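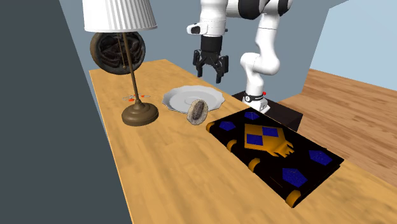

Figure 4. The plate task in Drodeo, outside view. Gripper open and empty, plate near the middle of the table, closed book in front.

4.2 Putting the Drodeo kit through the plate task

I spent more time on this task than on anything else in the paper, so bear with me if this section runs a little long. The job sounds like nothing at all: pick up a small roundish food item and get it onto a white plate with a wavy rim. Drodeo ships it as one of 43 tabletop tasks in the base license, and it's the one their sales page leads with. I figured that if the kit was going to look good anywhere, it would look good here.

Setup was painless (I was braced for much worse!). The scene loader took one config file, our policy server talked to it on the second try, and I was collecting rollouts 30 minutes after unpacking the archive. Compare that with Cliton, which we cover in 4.4 and which ate most of my January. The one snag was the gripper command. Drodeo wants a target width and our policy puts out an open/close signal, so I wrote a small adapter that maps one onto the other. It's in the supplement if you need it, and it's ugly.

What I like best is the clutter. You can ask the kit to drop extra objects on the table, and they're good, weird objects. In Figure 4 there's a tall lamp with a pleated shade and a book with blue pentagons on its black cover, and the roll sits right in the gap between the plate and a corner of the book. A gripper coming down there has to mind the rim on one side and the cover on the other. Our older benchmark, Bạch, gave us plain blocks on a plain surface, and a policy could be pretty sloppy and still score well.

I ran 206 trials with clutter on, all with the same policy weights, and logged every camera stream the kit offers. Grasp quality I scored by hand from the replays. I know, I know, but the built-in grasp score counts any finger contact as a grasp, and I didn't trust it past the first afternoon. My rule was simple. The item had to be between both fingers and clear of the table. Then came the move to the plate, with the fingers still closed and the item held just above the dish, and that's the moment I cared about most. From there the policy only has to let go at a sensible height.

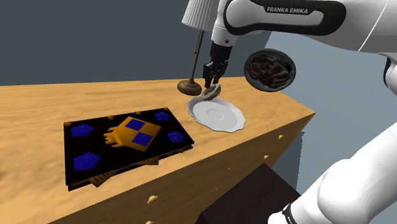
4.3 Camera views and what we'd pay for

Drodeo sells its camera package separately, and we had a real argument in the lab over whether it's worth the money. The base license gives you the outside view. The package adds a close view that looks down past the fingers, plus the tools for syncing the streams. Sibusiso Nkosi ran the comparison while I was still scoring grasps, and he ended up using the close view for nearly everything.

I came around to it too, mostly because of placement. From outside, I kept having trouble judging whether the item was over the flat center of the plate or hanging off toward the rim. Looking down, you get the raised ring in the middle of the dish as a free reference mark. In the close view below, the ring is plain to see and the lumpy item is well off to the lower right of it, nearer the rim. I'd score a release from there as off-center under our rules, and I'd have had a hard time making that call from across the table. Small clutter reads nicely as well, right down to the coil on the keyring.

My complaints are about the software around the images. The sync tool drops its settings every time you reload a scene, and there's no batch export, so I clicked through the replays 12 at a time. Zevari's viewer does this better, and it comes with their base price.
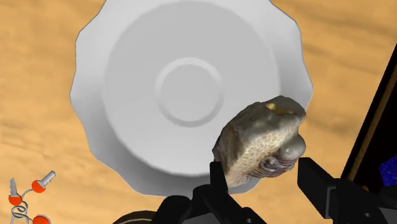 Thoa Hà read a draft of this section and disagreed with me on the value of the package. Her view was that a lab training on outside cameras only should score on outside cameras only, and that paying extra for a close view invites people to report numbers their own robot could never reproduce. She would put the money toward more scenes and live with a few uncertain placement calls, as long as they were marked uncertain in the results.

I think that's fair for a group on a tight budget. We kept the package, and Table 3 now lists the uncertain calls in their own column, scored once with the close view and once without it.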